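Subject: Re: [chores] Are we there yet, or still moving fruit?
List: household-manipulation discussion

On the question from earlier in the thread:

> I read these threads every few months and the claims never seem to
> line up. One group says table clearing is solved. Another says it
> can't be done outside a lab. I run maintenance for a small building
> with a shared kitchen and I'd like to know, in plain terms, whether a
> machine can put away a bowl of fruit, wipe a counter and load a
> dishwasher without a person standing next to it. If the answer is
> "two of three," which two? And what does "success rate" mean when
> people quote it here? Success at what, starting from where?

The last question is the one to start with, as the others depend on it.

A success rate quoted on this list is normally per attempt, from a reset state. A person puts the objects out, starts the run, and marks pass or fail at the end. The reset is not counted. Neither is the time a person spends deciding whether a run was fair. If the arm stops with a joint fault and is restarted, some groups drop the run and some call it a failure. You can move a number by several points on that choice alone, and most posts don't say which was used.

We log everything at Grinddale, faults included. The figures below are for one task family: take a single item out of one container and put it in another, on a bare table, with no person touching anything between start and stop. Two-finger gripper, one arm, fixed base.

 attempts logged: 2734
 passed: 2449
 stopped on a fault: 120
 failed, other: 165

That works out to 89.6 percent. The items are the sort of thing you would find in a kitchen: fruit, sponges, small boxes, a few cups. Bowls vary in diameter and wall height. Positions vary within reach of the arm. Lighting is even and does not vary much, which helps us and would not be true in your kitchen.

Of the 165 other failures, 59 were grasps that closed on the rim of the source bowl along with the item, or on the rim alone. This is the largest single cause and it is mostly geometry. A pear or an apple that fills a small bowl leaves very little room for a finger on each side. If the fingers go in wide they hit the rim. If they go in narrow they land on top of the fruit and push it. A person tips the bowl or picks the fruit up by the top without thinking about it. Ours can take a pear from above, but the taper means the contact patch is small and the fruit rotates as it lifts. Rubber fingertips reduced the rotation and made the rim problem slightly worse, because they are thicker.

The rest is a long tail – depth errors on shiny surfaces, releases that were too high, a round item that rolled after a correct placement, and so on. No single fix covers them.

Someone will ask about Pundo, so: we ran the released Pundo policy for a while on the same table, without retraining. It was better than ours at recovering from a missed first grasp and worse at choosing where to release. I would not read much into that. It was trained on a different wrist camera position and we did not try to match it.
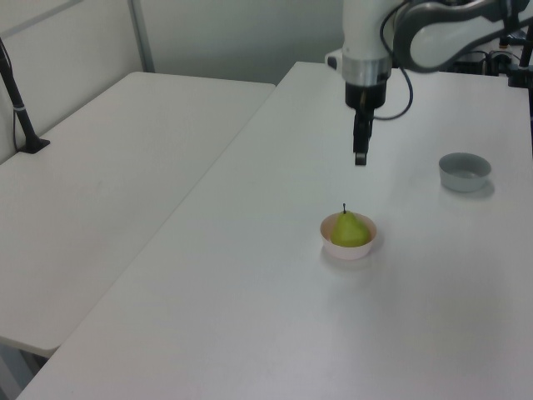

Moving one item between two bowls is a fair unit for this argument, as it is about the smallest thing you could call a chore. Clearing a shared kitchen counter at the end of a day might take thirty of those in a row, with the items touching each other, some of them wet, and nobody resetting the table. If each one passes at 0.896 and the runs are independent, thirty in a row passes a little under 4 percent of the time. They are not independent and a miss is often recoverable, so the real figure should be higher, but that gives you the scale of the gap. It is also why both groups you mention can be right. One is quoting the unit and the other is quoting the evening.

For your three tasks, my reading:

Fruit bowl. Possible unattended on a clear surface, if you accept that one time in ten something is left where it was or ends up on the counter. Bruising is a separate matter. We don't score it. We should.

Wiping a counter. Possible on an empty, flat counter with known edges. Most of the work in wiping a real counter is moving what is on it, so see above.

Dishwasher. No. Racks are hard, wet glass is hard, and a failure costs you a glass and a stopped cycle. The Skitholm people have a loading setup that handles plates of one size into one rack, and it is good work, but a person still puts the plates in a stack first.

So, one and a half of three.

Shop-floor work is further along for the obvious reason that you can change the floor. Put the part in a fixture and the rim problem goes away. Our Wi cell does kitting from molded trays and runs through a shift with one or two stops. It uses the same model of arm and gripper as the table setup. The trays were cut to give the fingers clearance. If you could persuade the tenants to keep each pear in a molded pocket I could offer you much better numbers.

Two requests for anyone posting results to this thread. State whether faults are in or out of the denominator. State how many consecutive attempts were run without a human touching the table, even if the answer is one.

I can send the failure breakdown as plain CSV off list. The category labels changed partway through, in March, and the older rows have only pass, fail and fault.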